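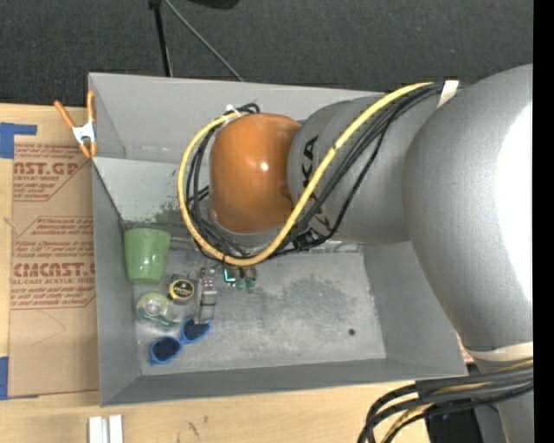
Shakya Share Shed: minutes of the February sort-out meeting

The meeting opened at 7:05 pm with Ida Meinecke in the chair and Trilok Ahuja taking notes. First up was the picnic and party lending stock, and what a pleasure it was to have good news! Borrowings reached 306 items over the summer, our best run yet, and the kids' party sets were hardly ever on the shelf. Ida would like every set to live in a large rectangular bin like the grey one, with the cups and smaller bits sorted in the bin before they go back on the shelf. Trilok spoke up for keeping the green plastic cups, as they stack nicely and families ask for them by colour. Agreed, with much nodding.

Apologies: two, both away camping with our big esky.

Previous minutes: accepted, with one correction. The gazebo pegs went to the Drarnico Street hall, and came back from there too.

1. Bins and labels
Ida has priced grey bins from Sadel and would like nine to start with. They have a flat floor, so plates don't slide into a heap, and she reckons two will fit side by side on the middle shelf if we shift the tablecloths up one. Everyone was very keen on this. Lids to be looked at separately, as the ones we tried last year were a nuisance to get off.
Trilok showed his new labels, big lettering on the short end so they can be read from the aisle. Lots of favourable comment on the lettering! He will do a second lot for the baking gear while he has the label maker out.
ACTION: Ida to order nine bins. Trilok to print labels.

2. Cups, plates and odds and ends
Long and cheerful discussion about what belongs in a set. We settled on cups, plates, bowls, a jug and a pair of tongs. Cutlery stays in its own tubs. Chipped or cloudy cups come out at sorting time and go to the paint table for the after-school crowd, who can never have too many.
The odd cups left over from broken sets can be lent singly. Ida suggested a "mix and match" bin near the door and we all loved the idea. To be tried until the end of term.
ACTION: Trilok to set up the mix and match bin and write a card for it.

3. Sorting benches
The light timber tabletop is a good height for sorting and easy to wipe down. We would like a second one, ideally on castors. Ukix Joinery may have an offcut going cheap and Ida will ring them.

4. Catalogue
The catalogue now stands at 997 items. Three more and we hit 1000! Cake was proposed, seconded and carried before Trilok could finish reading out the motion. The thousandth item to have its picture on the noticeboard, whatever it turns out to be (current favourite is the fondue set, if all the forks can be found).

5. Other business
Someone has returned a very nice salad bowl that isn't ours. It is on the shelf by the kettle.
Key to the side door is sticking again. Graphite, please, not cooking oil.

Meeting closed 8:20 pm. Next meeting in March, same time, bring a plate.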